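Home | Forums | Ask a Traveler | Day Trips | Packing | Log In

Filed under: Weekend Trips > Flostcombe & the Coast

Is one night enough for Flostcombe, or should I stretch it to two?

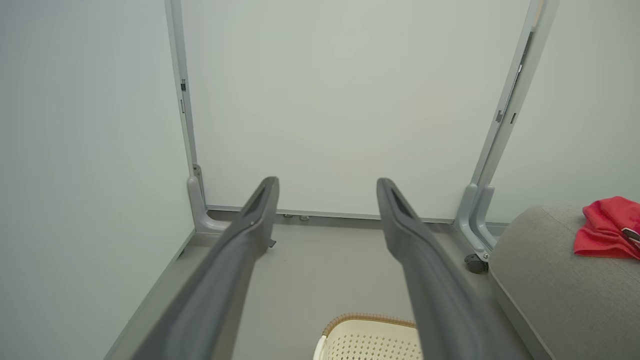 Pale gray-white panel between two light gray posts

Hi all! I finally have a free weekend coming up in January and I'm using it on Flostcombe, which has been on my list forever. I'll be coming in by train on Friday evening and I have to be back home by Sunday night at the very latest. A friend of mine did the whole town in a single day and says a second night is a waste of money, but I like to poke around and I hate rushing through lunch.

Things I want to do: the old harbor, the Saturday market, the lighthouse steps, and at least one really good meal. I'd also love to take the boat over to Gular if it runs in winter. I won't have a car. My budget for a room is fine for one night and a little tight for two, but I could make it work if it's worth it.

Also, is it silly to stay up the hill near the station? The rooms there look a lot cheaper than anything on the water.

Thanks so much, I'm already way too excited about this!
Posted by harborbound, 27 Oct 2018

tidepool_tess

Two nights, two nights, two nights! I've been to Flostcombe five times now and I have never once wished I'd left sooner. If you get in Friday evening you've missed most of the first day anyway, so with one night you only get Saturday, and you'll spend the end of it watching the clock for your train.

My perfect version goes like this. Friday, drop your bag and walk straight down to the harbor while the lights are on. It's a ten minute stroll and the water is so pretty at night, even when it's cold. Have something small and go to bed early, because the market is best before nine. I mean it about the early part - the bread stall sells out, and so does the lady with the smoked fish (get the mackerel if there's any left).

After the market, do the lighthouse steps while you still have your legs. There are 86 of them up to the gallery and they get narrow near the top, so let people come down before you start up. The view goes all the way across to Gular on a clear day. Then have a long, lazy lunch at Pleretti, on the corner behind the fish sheds. They do a clam pasta that I think about at work. You can walk in for lunch but you'll want to book for dinner, even off season.

Sunday is for the boat. It does run in winter, just not as often. Last time I went there were 3 sailings on a Sunday, and I took the first one over and the second one back. Gular is tiny and there isn't much open, but the loop path around the island is lovely and you'll probably have it to yourself. Bring a hat that ties on!! Mine is somewhere in the channel.

Stay up the hill, by the way. I always do. The walk home is steep but you've earned your dessert by the time you reach the top.

slowtrain50

Depends on the boat. If the wind is up they cancel it and then you have a whole Sunday with not much to do, as the lighthouse is closed on Sundays in winter. I'd book the second night somewhere with free cancellation and look at the forecast on Thursday.

Market is good. Go hungry.

mapfold

Agree with two nights, and I'm so glad someone is going in winter, it's my favorite time there! A few things to add to what's already up.

The Zariņš bakery on the station road opens at six and is the best breakfast in town, in my opinion better than anything at the market. Get the rye rolls with caraway and take a couple extra for the boat, because there's no café open on Gular until spring. They only took cash when I was there. The nearest machine is inside the station, so get some money out when you arrive.

If the boat is off, don't give up on Sunday. There's a path along the cliffs heading west from the harbor, with benches the whole way, and it ends at a little cove where you can look for sea glass. You can be there and back in a couple of hours, or longer if you're like me and stop for every single shiny thing. The small town museum is open Sunday afternoons too. It's one big room and a staircase, and they have a wonderful painted map of the harbor from 1,933 - sorry, 1933, my phone adds commas to everything - with all the boats labeled by name.

One thing I'd do differently from the post above is the order on Saturday. In January it gets dark so early that I'd save the lighthouse for mid afternoon and catch the sun going down from the top. Check the last entry time on the board outside when you walk past in the morning. It was half past three on my visit but it moves around.

Shoes with grip for the harbor stones, please. They're slick even when it hasn't rained.

Have the best time, and come back and tell us what you ate!

Contact us | Community rules | Back to top
© 2018 Ask a Traveler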